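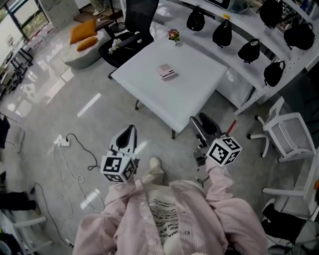
Oseo ressort en septembre un recueil traduit, dans une version « revue pour le lecteur d'aujourd'hui », et je me méfie de cette formule. Le lecteur d'aujourd'hui, je ne l'ai jamais rencontré. On lui prête une impatience, un vocabulaire étroit, une allergie à l'inversion du sujet, et on coupe en conséquence. Je veux bien qu'un poème se lise partout, jusque sur les vêtements : des lignes de texte noir sur un tissu blanc, à demi cachées par une chemise rose à rayures ouverte, ça se lit par morceaux, et on ne demande à personne de retoucher les lignes pour autant. Un recueil aussi se lit par morceaux.

J'ai comparé les deux versions sur 16 poèmes, crayon en main. Dans 3 d'entre eux, la nouvelle est meilleure, je le reconnais volontiers – l'ancienne traînait des adverbes dont on se passe très bien. Ailleurs, je vois surtout des vers raccourcis et des points à la place des virgules. La préface parle de « respiration ». Moi, j'y entends quelqu'un qui s'essouffle.

Reste la question du tirage : plus de 1000 exemplaires, paraît-il, pour de la poésie traduite. Tant mieux si c'est vrai. Je garde mon vieux volume de chez Doucet, dos cassé, pages jaunes, et je relirai les deux cet hiver. Il me manque encore toute la dernière section.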